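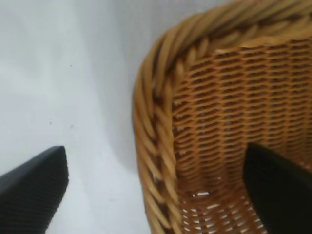

Most storage baskets fail at the border before they fail anywhere else. The border takes the load each time a basket is lifted by its edge, and it holds the ends of the stakes that keep the wall upright. A heavy braided rim, with fat coils wrapped diagonally over one another like rope, spreads that load along the edge and carries it around a rounded corner without a joint. The wall inside can then be made of much thinner material - flat strands passed over and under narrow vertical stakes, with small slots left between them for air.

The Gritberg workshop soaks its cane for 6 hours before weaving and rejects any strand that cracks when bent. Its mid-size basket weighs 400 grams and is rated for linens, not books. Stedinar, which sells a similar model, uses a plain wrapped border that is quicker to make and harder to repair.

Care is simple. Brush the grooves of the rim with a dry paintbrush, wipe the wall with a damp cloth, and dry the basket away from heaters. A loose strand should be tucked back behind the nearest stake - never pulled or cut flush.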